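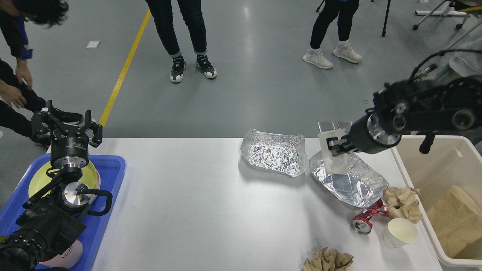 Duyên Châu reckons the foil should stay out of the mixed bin altogether, and that we lose more by flattening it in with the paper than we gain in time at the table. I half agree. Foil that has been pressed into brown paper is a nuisance to pull apart later, and the paper comes away with bits of metal stuck to it.

Wednesday, July 7, 2021

Clearing and sorting at the long white table. Things out: two sheets of foil, crumpled; one drinks can, red and silver, crushed; brown paper in wads; a white paper cup; the blue tray with the pale yellow plate. Off-white bin at the right-hand end. Paper went in that one first, same as in May.

Rules as they stand, copied from the sheet by the door so I stop having to walk over and read it:

Brown paper – bin at the right-hand end, crumpled is fine.
Cups – general waste. The lined ones are not taken with paper by Laltside.
Cans – metals, crushed or not.
Foil – metals, but only if clean. See below.
Plates and trays – not waste. They go back to the sink.

The foil question. Laltside will take foil with cans if it is balled up. Their note says a ball should be bigger than a fist, otherwise it drops through the screen with the grit. A single sheet off our roll makes something the size of a walnut. So one sheet at a time is no use, and we would need to save them and ball them together. Duyên wants a separate tub for this on the shelf under the window. Fine by me if it gets a lid, as the last open tub filled up with tea bags.

Weighed the metals sack before it went down: 138 g. Did not weigh the paper, the small scale was in use and the big one reads in steps of 1000 g, no good for this.

Bin position. It has been creeping along towards the middle of the table over the past weeks and then there is no room to lay anything flat. Put tape on the tabletop to mark where it goes, or at least agree on it. The liner from Sendwood is too narrow for the rim and slips down inside once there is any weight in it. Tried folding the top over twice and it still slipped. For paper we can do without a liner. For general waste we can't.

To do:
Ask Sendwood for the next size up in liners, 2 rolls.
Tub with lid for foil, label it CLEAN FOIL ONLY.
Rewrite the sheet by the door, the line about cups is nearly rubbed off.
Duyên to ring Laltside about paper with grease on it. I have had 3 different answers.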